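Filed under: Threads / Food & Drink / Home Cooking

Brock Ouellet
1/
I make mustard at home and people keep asking me how, so I'm putting it in one place. It's cheap, it keeps for months and it needs no cooking. Most of what goes wrong comes down to water temperature and impatience.

2/
Start with the seed. White (sometimes sold as yellow) is mild and gives you the body. Brown is hotter. Black is hotter again and harder to find in shops. I use white and brown in equal weights for an everyday jar. If you only want to buy one bag, buy brown.

3/
Dry seed has almost no heat. Chew one and you'll see. The heat only appears when the seed is broken and gets wet, which lets an enzyme do its work. So whatever you wet it with, and how warm that is, decides how hot the mustard ends up.

4/
Cold water gives the most heat. Warm water gives less. Boiling water kills the enzyme and you get something bitter and flat. I did this with my first batch and blamed the seed.

5/
Acid slows the enzyme and holds the heat where it is. Mix crushed seed with cold water, wait, then add vinegar. If the vinegar goes in at the start you get a milder mustard that keeps its flavour for longer. Both are fine. Decide which one you want before you start.

6/
My basic jar:
60 g seed, half white and half brown
60 ml cold water
2 tablespoons cider vinegar, plus more to loosen
Half a teaspoon of fine salt
A teaspoon of honey if you like it

7/
Crush the seed in a pestle and mortar or a clean coffee grinder. Stop while there are still some whole ones in there. Stir in the water and leave it for 12 minutes. Then vinegar, salt, honey. It will look too thin. Leave it alone, the seed swells overnight.

8/
It will taste bad on the first day. Bitter, harsh, a bit like paint. This is normal. Put the lid on, leave it in the fridge for 2 days and taste it again. Abimbola Okeke threw out a whole jar on day one and messaged me to complain, then made it again and waited.

9/
Smooth mustard is harder at home. A stick blender gets you part of the way. For properly smooth, use mustard powder and skip the seed. Same method, cold water first. The powder is stronger than you think, so go easy on the first sandwich.

10/
Turmeric is what makes the bright yellow kind bright yellow. The seed by itself comes out a dull beige. A quarter of a teaspoon is plenty for the jar above. It stains worktops, wooden spoons and tea towels, and I have stopped trying to get it out.

11/
Other things I've put in: beer in place of the water (flat, cold, a dark one is good), chopped tarragon, grated horseradish, a spoon of marmalade. Garlic was a mistake. It took over the jar within a week.

12/
Storage. Clean glass jar, fridge, dry spoon every time. The heat fades from the top down, so stir it now and then. Mine is still good after three months but noticeably milder. The smooth sort can go in a squeeze bottle. The grainy sort blocks the nozzle.

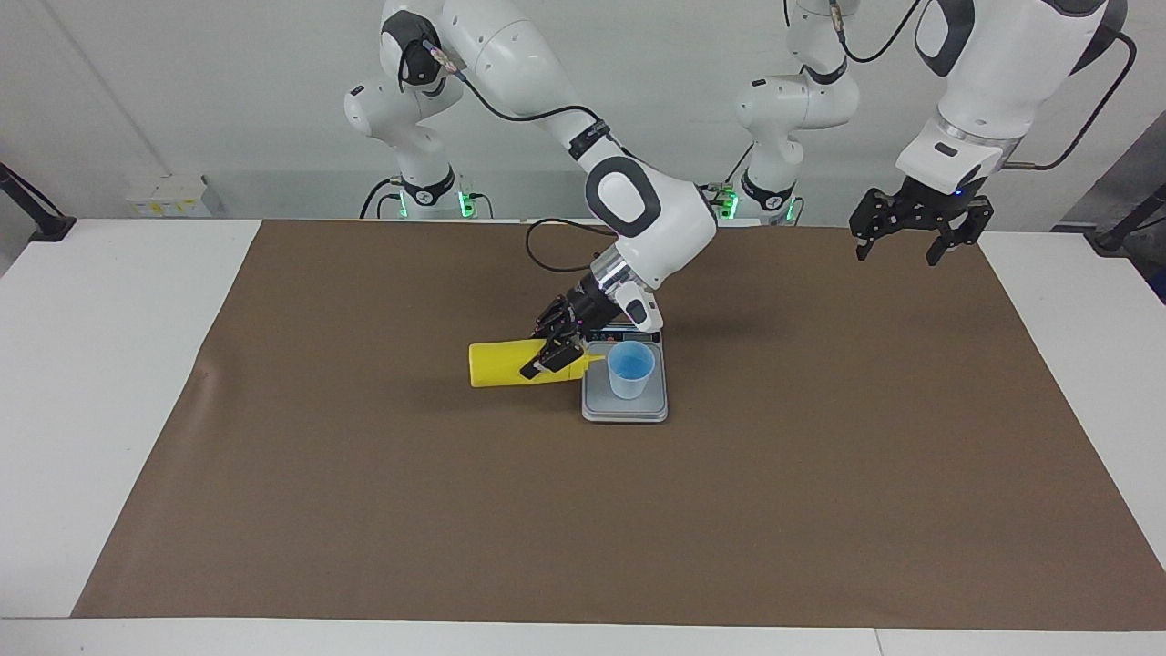
13/ WHAT TO USE IT ON
Cheese on toast, under the cheese. Sausages, obviously. A teaspoon in a white sauce for cauliflower. Stirred into warm potatoes with oil and spring onion. Brushed over a ham for the last half hour in the oven.

14/
For salad dressing, one teaspoon of mustard to one tablespoon of vinegar and three of oil. Shake it in a jar. The mustard stops it separating for long enough to get it to the table.

15/
Abla Abu Hammour asked if you can halve the recipe. Yes, but a small amount is awkward to grind evenly, so I'd make the full jar and give some away.

16/
I'm trying a batch with all black seed in July. Will add it to the end of this thread once it's had its time in the fridge.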